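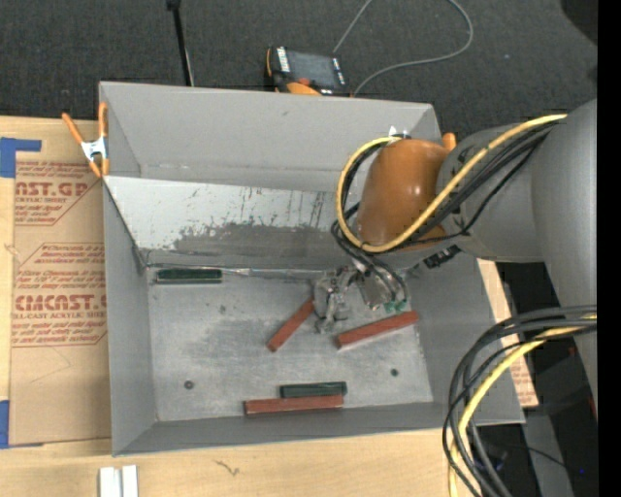

Red ones and green ones, bottom of the big gray bin.

OK quick post, I have to be out the door in 20 minutes and the laundry is still going. But Malou has asked me three times now how the block sorting is coming along so, here we go.

If you missed the last one: I said yes to Dagný's blocks. All of them. Her old playroom is turning into a bedroom and she wanted the whole lot gone by the weekend, and I was standing there with my coat on and said sure, I'll take them. 4 boxes plus a pillowcase. A PILLOWCASE. It split on the stairs.

So the plan was to get them sorted by color and by length, then bag them up in sets so the kids at the Saturday table can build something without a fight over the long pieces. There is always a fight over the long pieces.

What I've learned so far, in no order:

Reds and dark greens go last. I did the yellows first, then blue, then the natural wood ones. Easy, you can see them from across the room. Dark green at the bottom of a gray bin in the evening is another matter. I thought I was done Tuesday night, put the lid on the green bag, went to bed. Came down in the morning and there was one sitting all by itself in the back corner, flat up against that shiny strip. Of course.

Tall sides are good. I started out with a shallow tray and spent half the time on my knees looking under the radiator. With the bin you just tip a box in and nothing goes anywhere. Downside is my arms, I am not tall and the far corners are a stretch.

The bin is ugly. I know. Oddur said it looks like something you would mix cement in. It's scratched up and the back slope has that big worn patch, and I scrubbed at it for ages before I decided that was just how it is now. Doesn't matter for blocks. There's two bolts in the floor as well and the small pieces like to get hung up next to them, the flats especially. Put a folded towel under the bin too, if you're doing this on a nice table. I didn't and Poul had opinions.

Lengths are harder than colors. The reds come in at least two lengths that are so close I keep mixing them up. I've got a ruler out but mostly I just stand them next to each other. Aušra says do it by weight on the kitchen scale, which, maybe? Haven't tried. Seems slower.

Bags: I used the zip ones from Mastlow, the medium size. 24 blocks to a bag and it still closes. Any more and the corners poke through, ask me how I know. I write the color on masking tape and stick it on the front. Tried writing straight on the plastic first and it all rubbed off on my sleeve.

Washing. Warm water, bit of dish soap, wipe, dry right away on a towel. Don't soak them!! I soaked the first batch of yellows and the paint went kind of tacky for a day. They recovered but I was worried.

Still to do: these last reds and greens, then the arches, then the mystery shoebox of bits that don't belong to any set I know of. Wheels? Half a fence? A very nice little roof. If anyone recognizes a blue roof with a notch cut out of one side let me know, I'd love to find the house that goes with it.

Also I need more tape. And if anybody local has spare cloth bags with a drawstring, I would swap you for jam. Plum or rhubarb, there's not much rhubarb left.

Right, washer just beeped. Will post the finshed sets when they're bagged, probaly after the weekend.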